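We use cookies to improve your experience on this site. By continuing to browse, you accept our cookie policy.

Setting Out and Clearing a Shared Worktable: Guidance for Staff and Visiting Users 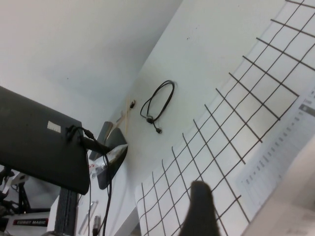 Photo: Amirul Khoo / Sumampouw Workspace Services

Purpose

This guide sets out the standard procedure for preparing a shared worktable on which a large printed grid sheet, paper documents, a laptop computer and one or more cables will be used together. It applies to all tables in the Sumampouw study rooms and should be read before a first booking. Users who have completed the Irko induction may proceed directly to "Clearing the table."

The procedure takes a few minutes. Users are asked to allow for it within the booked period.

What is needed

A grid sheet, collected from the flat drawers in the Warus room. Sheets must be carried flat or loosely rolled and must never be folded.
The laptop and its power supply.
Any printed documents required for the session.
Two fabric cable ties.
A dry lint-free cloth.

Sheets are issued against a drawer number. Large grid sheets are kept in drawer 56, and the oversize stock is in drawer 318. Please write the drawer number on the booking slip, as the sheets look alike once they have been removed.

Step 1. Prepare the surface

Remove everything from the table before the sheet is brought to it. Wipe the surface with the dry cloth, working from the wall toward the front edge. White tabletops show pencil dust poorly under the evening lighting, and users booking after 6 p.m. should pass a hand over the surface as well.

Do not use spray cleaner immediately before laying paper. If the table has a mark that will not come off with a dry cloth, report it at the desk and request another table.

Step 2. Lay the grid sheet

Decide first where the sheet will go. In most cases it should take up one side of the table, with the other side left to the computer. A sheet placed in the center leaves two narrow strips that are of little use for anything else.

Set down the edge nearest the wall, then lower the rest of the sheet gradually toward the front of the table. Leave a strip of bare tabletop between the sheet and the wall. This strip is needed in Step 4.

Check the sheet for lifting corners. A corner that has curled in storage may be held down for several minutes with a clean, flat weight. Adhesive tape is not permitted on either the sheet or the tabletop.

Where the printed grid stops short of the edge of the paper, the white margin should be treated as part of the sheet. It is the area most often creased, and creases travel inward from it.

Step 3. Position the laptop

Place the laptop on the bare side of the table, clear of the paper. The base should not rest on the margin of the sheet, even partly. Rubber feet grip the paper, and a small movement of the computer is then enough to tear it.

The laptop may be set at an angle to the sheet. Many users find this more comfortable when they are looking from one to the other over a long session. Before beginning work, open and close the lid once to confirm that it clears the wall.

Step 4. Coil and place spare cables

A cable that is not in use should be coiled before it is put down. Hold the connector in one hand and form loops with the other, following the natural curve of the cable. The loops should be loose. Winding a cable tightly around the hand or around the power supply strains it near the plug.

Fasten the coil with a fabric tie, and lay it on the bare strip behind the grid sheet. Leave the connector on the outside of the coil where it can be found without undoing the loops. Coils should not be stored on top of the sheet.

Cables in use should run along the back of the table. They should not cross the sheet at any point.

Step 5. Place the documents

Printed documents may overlap the grid sheet if that part of the grid is not required. Place them toward the outer side of the table, away from the laptop, with the heading visible so that each document can be identified without lifting the pile. Keep to the pages needed for the task in hand. The remainder should stay in a folder or on the side shelf.

Staples and paper clips must be removed from any document laid on a grid sheet. Containers for both are provided at the desk.

Small items

Loose fittings, thin sticks and similar pieces should be kept near the back of the table, where the top meets the wall. Users with more than a few such pieces should request a Brustedura tray, which is supplied without charge and fits the side shelf.

Clearing the table

Clear in the following order: documents, small items, cables, laptop, grid sheet. The sheet is always last. It should be lifted by two corners on the same side and carried directly to its drawer.

Inspect the sheet before returning it. Damage should be entered on form 355, including creases in the margin. No charge is made for ordinary wear.

Wipe the table once more and return the cloth to the desk.

Further assistance

Questions about this procedure may be addressed to Amirul Khoo at the Warus room desk. The guide is reviewed each November, and suggestions received before then will be considered for the next edition.

© Sumampouw Workspace Services. All rights reserved. | Contact us | Back to top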